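Moving the marker layer out of the main scene

The first version of the Farelstead walking guide kept everything in one Unity scene: camera, tracking, models, menus, audio. It worked on my desk. On a mid-range phone it took long enough to open that testers closed it before the first marker was found. What follows is how I split it up, with the settings I ended up using.

The guide has 8 stops. Each stop has a printed sign, and each sign triggers a small model with a caption and a sound clip. In the old layout all eight models were loaded at startup, whether or not the user ever reached that sign. Memory climbed with every stop added, and at the sixth the app began to be killed in the background.

The fix is additive loading. Keep one base scene with the camera and the tracker in it and nothing else. Put each stop in its own scene. When the tracker reports a match, load the scene for that stop on top of the base. When the match has been lost for long enough, unload it.

I set the wait before unloading at 6 seconds. Shorter values caused the model to vanish when someone walked between the phone and the sign. Longer values meant two stops could be in memory at once on the stretch where the signs are close together.

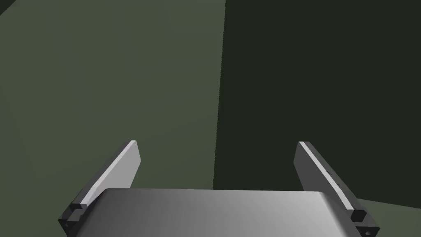

Vương wrote in to say that six seconds is too short if the sound clip is still playing, and that the unload should wait for the audio to finish as well. I agree. The check is one line in the unload routine, and it is now in the version on the download page. If the clip is looped, the condition never becomes true, so turn looping off first.

Next, scale. Models came to me from two sources, and one set was exported in centimeters. Those arrived 100 times too large, which on a phone looks like a blank screen with the user standing inside the mesh. Fix this in the import settings of the model. Do not fix it by scaling the parent object, or the physics and the shadow distance will both be off later.

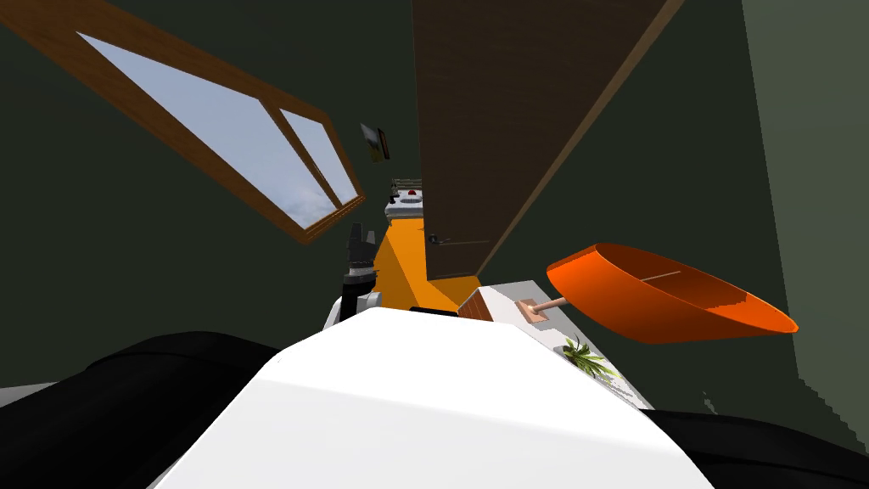

Once the units match, apply the same anchor offset to every stop. I keep it in a single settings asset that all the stop scenes read. Before that I had the offset typed into each scene by hand, and three of them disagreed.

Texture size was the last large item. Compressed textures at half the original resolution cut the package by up to 200 MB, and I could not tell the difference at arm's length. The Dumerex build script I use can apply this per platform, so the tablet version keeps the full set.
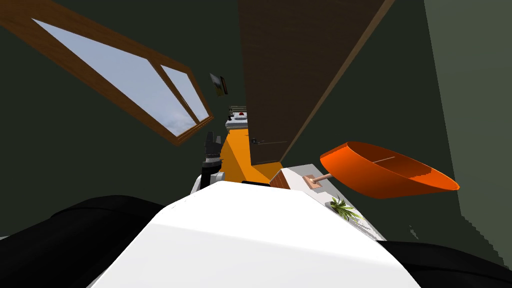
One reader using the same layout for a harbor tour in Nendport asked whether the stop scenes should carry their own lights. Mine don't. There is one directional light in the base scene, and the stop scenes are saved without any. If you leave a light in each, brightness jumps every time a scene loads. Baked lighting has the same problem in reverse: the lightmap belongs to the stop scene and is dropped on unload, so check that nothing in the base depends on it.

Still open: the first match after a cold start is slow. I suspect the marker database is being read twice. I will post the profiler output when I have a clean run.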